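El brazo de Zamutier ya se atreve con las tapas

Última actualización: 24 de junio de 2019

Bueno, pues ya podemos contarlo: el Rarik, el brazo robótico que llevamos montando desde el invierno en el taller compartido de Zamutier, tiene pinza nueva, y esta vez la hemos puesto a trabajar con cosas de cocina de verdad. Se acabaron los cubitos de espuma (los hemos mordido tanto que parecen queso, pobres).

Para quien no haya pasado por el taller últimamente, un resumen rápido. La pinza anterior tenía los dedos rectos y demasiado gruesos, y con cualquier cosa baja y redonda hacía lo mismo: empujarla por la mesa hasta tirarla al suelo. Domenica Wieser se llevó el problema a casa, dibujó unos dedos en forma de cuña y volvió con tres versiones impresas en negro. La primera se partió al apretar los tornillos, la segunda rozaba con el soporte y la tercera es la que está puesta ahora. El conjunto pesa 251 gramos con tornillería y cableado, y abre 76 milímetros, que para lo que queríamos agarrar nos viene estupendo.

La otra novedad es la cámara pequeña de la muñeca. Antes mirábamos la mesa desde un trípode y, en cuanto el brazo se ponía encima de la pieza, no se veía nada. Ahora la imagen viaja con la pinza y los dos dedos salen siempre abajo, uno a cada lado. ¡Qué diferencia! Yo me paso media tarde pegada al monitor, moviendo el mando con dos dedos y sin respirar. Gianni Marras dice que pongo cara de cirujana, y puede que tenga razón, pero es que un par de milímetros de más y la tapa sale disparada.

El programa que manda los movimientos lo seguimos llamando Mosix y sigue siendo un lío de apaños, para qué engañaros. Demyd Pavliuk ha reescrito la parte de la aproximación: el brazo baja primero hasta una altura segura, se queda quieto un momento y luego hace el último tramo muy despacito. Parece una tontería y nos ha ahorrado muchos sustos. También ha metido un límite de fuerza en el cierre, después de una tarde bastante triste en la que nos cargamos un vasito de plástico.

Con todo esto hemos hecho 69 agarres apuntados en el cuaderno, mezclando piezas y posiciones. Las piezas altas se nos dan bastante bien. Las tapas son otra historia – resbalan, brillan y confunden a la cámara en cuanto les da un reflejo – y según cómo esté orientada el asa hay que girar la muñeca antes de bajar. Ese giro todavía lo hacemos a mano. Demyd quiere automatizarlo este verano y yo le he dicho que sí a todo, que luego ya veremos.

Otra decisión que nos trajo discusión fue la superficie. Sobre un fondo liso todo era facilísimo y a mí me parecía un poco trampa, la verdad. Así que ahora practicamos encima de un estampado de ramas, hojas y florecitas, con un recipiente rojo tumbado al lado y la tapa negra en su sitio, para que el programa tenga que apañárselas con el barullo de una mesa cualquiera. Katia Valentini protestó (le toca a ella ajustar los umbrales de color, y el rojo de las flores le está dando la lata), aunque lleva dos tardes seguidas quedándose la última.

Recipiente rojo, tapa negra y los dedos nuevos, desde la cámara de la muñeca:

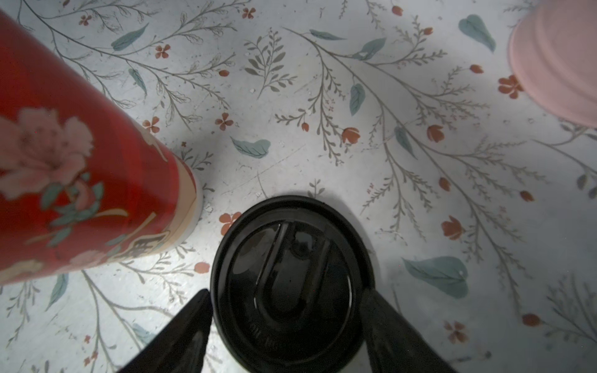
Lo que nos queda

Falta recubrir la punta de los dedos con goma fina, y ahí estamos divididos: Domenica prefiere pegarla y Gianni quiere hacer una funda que se pueda cambiar. Probaremos las dos cosas. Falta también una caja decente para la electrónica, que ahora mismo va sujeta con bridas a la pata de la mesa.

Si alguien tiene tapas raras por casa, cuanto más incómodas de agarrar mejor, que las deje en la estantería de la entrada con su nombre puesto. Las devolvemos todas, prometido.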